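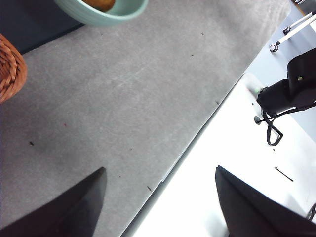

Speaker notes - moving a town library's catalog without closing the doors
Wednesday session, 20 minutes plus questions

Slide 1. Title
Wait for the doors to close. Say which library I'm from: Disthorpe, one main building and the small branch at Perkgate. Ask who in the room has moved a catalog before. Ask who would do it again.

Slide 2. What we had
The old system was called Roy. It ran on a server under the reference desk and it worked fine most days. It could not place a hold from a phone, and it could not tell Perkgate what was on the shelf at the main building until the overnight update ran. People drove across town for books that had gone out that morning.

Slide 3. What we moved to
Erneo. Don't spend long on this slide, it isn't a product talk. If someone asks about price, tell them ours was set by contract and theirs will be different.

Slide 4. The first export
We pulled everything out of Roy in September and opened it in a spreadsheet. 2,046 records had no call number at all. Most were paperbacks that had been added at the desk in a hurry, with a title and nothing else. Another 817 had a call number but no location, so the new system would have put them nowhere.
Pause here. People usually want to write these down.

Slide 5. Fixing it by hand
We thought about writing a script. The trouble was that the same blank field meant different things depending on the year the record was made. Before the branch opened, blank meant main building. After that it meant somebody forgot. So we printed lists and took carts out to the shelves.
Two people per cart worked better than one. One reads the spine, the other marks the sheet. Stop after an hour and a half, the mistakes go up after that.
Of the 2,046, we found 1,816 on the shelf. The rest we marked missing and left in the catalog until spring.

Slide 6. Staying open
We did the shelf work before opening, from 7:30 to 10. During the switch itself we checked books out on paper for 3 days. Show the paper form. It has card number, barcode and date due, and a line for initials. Leave off the title, it slows the line down and you don't need it.
Fines were turned off for that month. I'd push for this if your board is unsure. It saved a lot of arguing at the desk.

Slide 7. What went wrong
Holds. The order of the waiting list did not come across. Everyone kept their hold but the queue was scrambled, and for popular titles that mattered. We had a printout of the old queues, which was luck, and put them back one at a time.
Also the receipt printers. Perkgate's would not talk to the new software until the second week. Order a spare cable.
Skip the story about the parking lot if I'm past 15 minutes.

Slide 8. What I would do differently
Start the shelf check earlier, in summer if possible. Export the holds separately and test them with a small batch. Tell the schools, who send their reading lists in right when we were closed to new holds.
Train the Saturday staff on a Saturday. Ours got a handout and had to work from it with a line at the desk.

Slide 9. Questions
Likely ones: how long did it take, did we lose any patron records (no), can they have the paper form (yes, copies on the table by the door). Repeat each question into the microphone before answering.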